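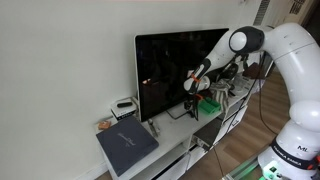 Stanness Home Forum > Living rooms > Storage and clutter

White TV cabinet, how do you keep the top clear?

mossybrick
Posted May 13, 2024
Right, I need a talking to. We've got a long white TV cabinet with a big black telly on top and I cleared it properly in January. Everything off, wiped down, lovely. It's now a shelf for things that haven't got a home. There's a flat dark box I keep meaning to put away, a little white box with the remote sitting on it, a bright green plastic basket thing, a bit of grey cloth all scrunched up at the back, and a cable running along under the screen that drives me up the wall.

I don't want to buy another piece of furniture if I can help it. What do you all do? Is it drawers, baskets, or just being stricter?

tealeaf_and_toast
Being stricter has never worked in this house so I'll say baskets! One basket, everything goes in it, and when it's full you sort it out. You've already got the green one so start there, it's free.

oldgatepost
Disagree with the basket. All you've done then is put the mess in a tub and you still can't find the scissors. I'd take the lot off, put the telly back and the remote back, and see what you go looking for over the next 7 days. Whatever you haven't touched goes in the cupboard or the charity bag.

mossybrick
Tempted by that. The cupboard underneath is full though (board games, two of them missing bits).

tealeaf_and_toast
Well there's your problem, it's the cupboard and not the top :)

kettleside
Put the telly on the wall. We did ours last year with a Drondent bracket and I can't tell you the difference. Whole top of the cabinet free and it takes two minutes to dust.

oldgatepost
And then you've got a whole top of a cabinet to fill up with more stuff. Seen it happen at my sister's.

kettleside
Mine's got one plant on it, thank you very much.

mossybrick
We rent so I don't think the wall is on. I'd have to ask and I can't face the emails.

parsnip600
For the cable, get the stick-on clips and run it down the back edge. I had a packet of Asteo ones and they've held fine on a white painted cabinet, but give the surface a good wipe first and leave them overnight before you put any weight on. Took one off to move it and it didn't mark. Can't promise that for every finish so try one round the back.

kettleside
Mine pulled a strip of paint off, different make though. I'd use a bit of velcro round the leg of the telly.

parsnip600
Fair enough, velcro's good too if there's something to wrap it round.

tealeaf_and_toast
What's the cloth for? If it's a duster it can live in a drawer. If it's a throw, fold it up on the sofa and it looks like you meant it.

mossybrick
It's covering some other bits. I know, I know.

oldgatepost
Ha. Take the cloth off first then, that's your starting point.

larchandlime
Coming at this from the other side, I think a few things out is fine? It's a living room. I had one of those long Delacroix units with nothing on it and it felt like a waiting room. I'd keep the remote on its box, that sounds handy, and just deal with the flat stuff. Flat boxes are the worst, you put one down and something else lands on top of it within the hour.

mossybrick
Ok I like that. Flat box goes on the bookcase on its end tonight, cloth comes off, clips ordered. Keeping the green basket for now but it's on a warning.

tealeaf_and_toast
Justice for the basket!

kettleside
Let us know how you get on with the clips, I might give them another go behind the desk.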